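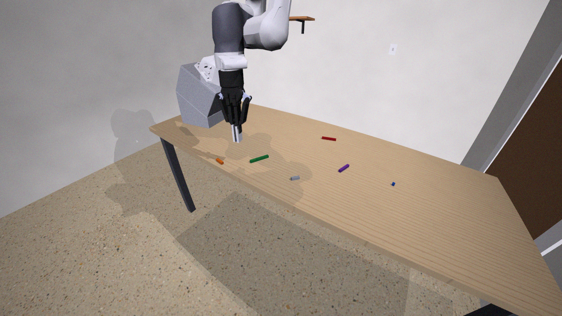
Does a pass in simulation count towards the safety sign-off for the real cell?

At our place it counts for planning and for nothing else. The sign-off needs stop distances measured on the real arm, with the real gripper fitted and the payload we intend to run.

March, bench notes, Fuston project

Wrote that at the top so I stop getting asked. It came up again at the morning catch-up, after Haker sent over their draft procedure. The draft has a section called "virtual validation" that reads as though a clean batch of sim runs lets you skip half the commissioning checks. I'm not buying it. I went through it twice looking for the part where someone stands next to the machine with a stopwatch and a tape measure. Couldn't find one.

The batch they're leaning on is 3422 runs, of which 1394 were with the current gripper model. So more than half the evidence is for a tool we won't be fitting. The summary gives one pass rate for the lot. Asked for the split, still waiting.

What I'd want in a written rule before I'd put my initials to it:

Every sim result carries the version of the arm model, the gripper model and the controller settings. If any of the three changes, the result is marked stale.

Contact force figures out of the simulator are labelled as estimates. They don't go in the risk assessment table.

Near misses get logged as well as collisions. Haker's log only records contact, so a link passing a hair above the table is a clean run. 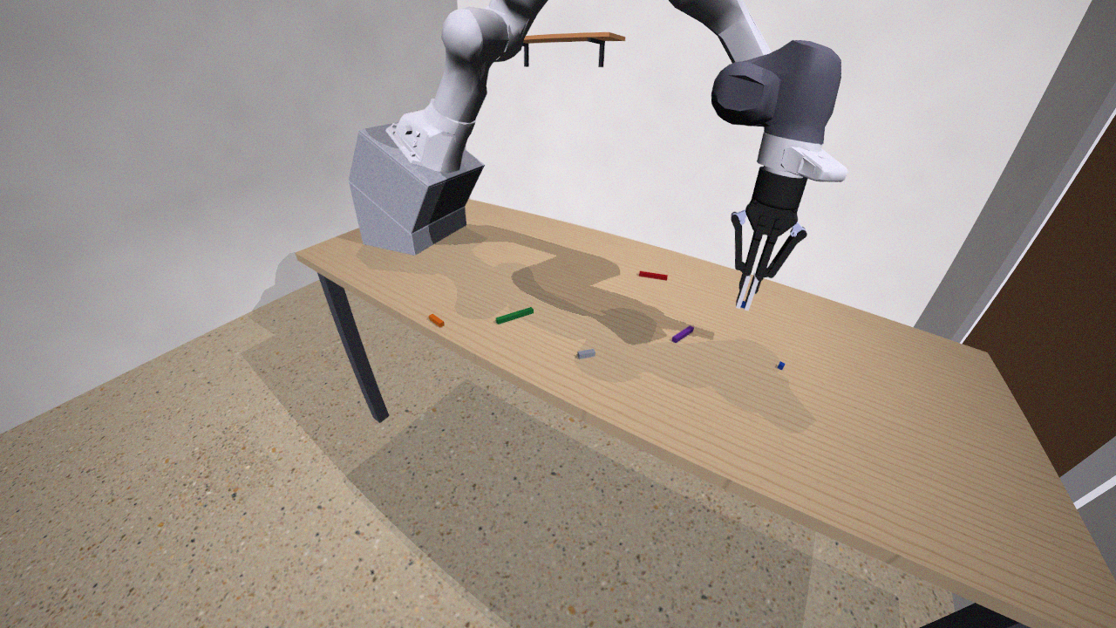 Clearance is where I think the draft is weakest. It sets one minimum distance between tool and work surface and applies it everywhere, which is no use for a pick task where the fingertips have to go down to the surface. The layout with the six coloured pieces shows the trouble: the orange one is close to the front edge of the table, and the red one is over near the far side. One number can't cover travel between those and the grasp itself. I'd split it into a travel height and an approach zone, with its own speed limit in the approach zone. Ayala's old procedure did it that way and I never had a complaint about it, apart from the formatting.

Also, nothing in there about people. No reach-in, no one leaning over the bench. Gustum want this cell where operators walk past all shift, so a simulation without a person in it tells me very little about the hazard I care about.

Sent back 19 comments. Haker accepted 2 by lunch, both spelling.

To do: dig out the stop-time sheet from the last commissioning, check whether it was done with the gripper on. Ask Gustum who owns the risk assessment once the cell leaves our floor. Hold the sign-off form until the split comes through.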